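How a Paper Plate Works

A paper plate weighs very little. A sheet of ordinary paper the same size would fold in half under a boiled potato, but the plate carries the potato, a sausage and a spoonful of beans from the table to the yard without bending much. Both are made mostly of the same material. The difference comes from shape, thickness and coating, and each of these can be studied at home with simple tools.

What paper is made of

Paper is a mat of very small fibers. Most of the fibers come from wood. A single fiber is a thin, hollow tube, usually flattened, and far too narrow to see clearly without a magnifier. To see fibers for yourself, tear a piece of paper slowly and look at the torn edge. The fuzz along the tear is made of fiber ends.

In a paper mill, the fibers are mixed with a large amount of water. The mixture is called pulp. It is spread over a moving screen, and most of the water drains away through the holes. The wet mat that is left is pressed between rollers and dried. As the water leaves, the fibers are pulled close together and stick to one another where they cross. No glue is needed for this to happen, although mills often add other substances to change how the paper behaves.

Thick, stiff paper is called paperboard. Many paper plates are made from it. Others are molded straight from wet pulp, the way an egg carton is, and these usually have a rougher surface.

From flat sheet to plate

A pressed paper plate begins as a flat roll of paperboard. The roll is printed first, while it is still flat, because printing a pattern on a flat surface is much easier than printing it on a curved one. A coating may be added before or after the printing. Then a cutting tool stamps out circles. These circles are called blanks.

Each blank goes into a press. The press has two metal parts that fit together: a lower part with a plate-shaped hollow, and an upper part with a matching bump. The parts are heated. When they close, the flat circle is forced into the shape of the hollow. Heat and pressure, with a little moisture in the board, help the fibers settle into their new positions. When the press opens, the shape stays.

Kacper Ostrowski once worked beside a plate press and now teaches a packaging class. He gives his students a blank and an ordinary soup bowl and asks them to push the paper into the bowl without making a crease. It can't be done, and the reason is worth understanding.

The problem of the extra edge

Take a circle of paper and try to turn up its edge all the way around. The outside of the circle is a long line. When the edge is lifted, it has to fit into a smaller circle than before. There is now too much paper at the rim, and the extra has to go somewhere.

On a pressed plate, the extra paper is gathered into many small folds called pleats. Run a fingertip around the rim of a plain paper plate and you may feel them as fine ridges. On some plates they are easy to see. On others they have been pressed so flat that they can only be found by tilting the plate under a lamp. To control where the folds form, the factory can press short straight lines into the blank before it is shaped. These are called score lines. Paper folds more easily along a score line than anywhere else.

The parts of a plate

Plates have a few parts with names of their own.

The well is the flat middle area. Food sits here.

The sidewall is the short slope that goes up from the well.

The rim is the outer band. It may be flat, sloped, or rolled under at the very edge.

The pattern on a decorated plate is often kept to the rim, with the well left plain. Food covers the well during a meal, so a pattern there would be hidden for most of the time the plate is in use.
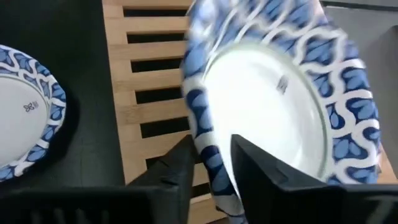
A round paper plate, tilted. The blue-and-white pattern runs around the rim, and a thin pale-gray ring marks where the flat center ends.

Why the rim makes the plate stiff

A flat sheet bends easily in one direction. A sheet that is already curved resists bending in the other direction. People who eat pizza by hand use this rule: a slice that is folded slightly along its length stops drooping at the tip.

The rim of a plate works in a similar way. For the whole plate to fold in half, the raised rim would have to fold too. The rim stands at an angle to the well, so folding it means squashing some parts and stretching others. Paper does not stretch easily. The rim therefore holds the well flat, and the pleats help, since each one is a place where the board is thicker than a single layer.

This also explains how a loaded plate fails. Usually the rim gives way first, at one point, often beside the thumb. Once the rim has buckled there, very little is left to keep the well from bending, and the plate folds along a line through the weak point. A plate held from below, with the fingers spread under the well, can carry more than a plate pinched at the edge.

Keeping the wet out

Plain paper soaks up water. The spaces between the fibers are narrow, and water is drawn into narrow spaces. This is called capillary action. Once water is in, it gets between the fibers where they are stuck together and loosens them. The paper becomes soft.

A coating slows this down. It is a thin layer of material that water cannot pass through easily, spread over the side that touches the food. Different factories use different coatings, including some plastics, some waxes and some made from plants. A coated surface often looks slightly shiny when light falls across it, and an uncoated one looks dull. Shine is a clue only. Paper can also be made smooth by pressing it hard, so a test with water is more reliable.

The coating matters for what happens after the meal. Some coated plates can go into compost and others cannot. Plates with food on them are often refused for paper recycling, because grease sticks to the fibers and is difficult to remove. The rules are set locally and they differ from town to town. The packet may say which kind of plate it is, and an adult can look up the rule for your area.

Test 1: Strength

You need one paper plate, one sheet of thin cardboard cut to the same circle, two stacks of books of equal height, and a supply of coins that are all the same kind.

Set the stacks apart so that the plate rests on them by its rim only, with a gap under the well. Place coins in the center one at a time — gently, without dropping them. Stop at 10 coins and look at the plate from the side. Write down whether the well has sagged. Continue until the plate slips or bends, or until you run out of coins. Repeat with the flat circle.

Then take a new plate, make one cut from the edge through the rim to the well, and test it again. Ask an adult to help with the cut if the board is thick. Compare the three results. In most cases the cut plate sags sooner than the whole one, although it has lost no paper at all.

Test 2: Water

You need two different kinds of paper plate, a teaspoon, water, and a clock that shows seconds.

Place both plates on a dry paper towel. Put one teaspoon of water in the well of each. Look at the water after 60 seconds. On a coated plate it usually stands up in a rounded puddle. On an uncoated plate it usually spreads, and the paper beneath it darkens.

Leave the plates for 300 seconds in total. Pour the water off and press each well lightly with a finger. Write down which one feels softer. Lift the plates and check the paper towel for damp spots.

The test can be repeated with warm water from the tap or with a few drops of cooking oil. Change only one thing each time. If you change the liquid and the plate together, you will not know which change made the difference.

Recording the results

Draw a table with one row for each plate. Useful columns are the type of plate, whether it looks shiny or dull, the number of coins, and what the water did. Leave a wide column at the end for notes, such as a crease that was there before you started. Plates from the same packet can give different results, so test more than one of each kind if you have enough.

Words used on this page

Blank: a flat piece cut out and ready to be shaped.

Capillary action: the movement of a liquid into narrow spaces.

Coating: a thin layer spread over a surface.

Fiber: a long, very thin strand. Paper fibers mostly come from wood.

Pleat: a small fold that takes up extra material.

Pulp: fibers mixed with water.

Score line: a line pressed into board so that it folds in the right place.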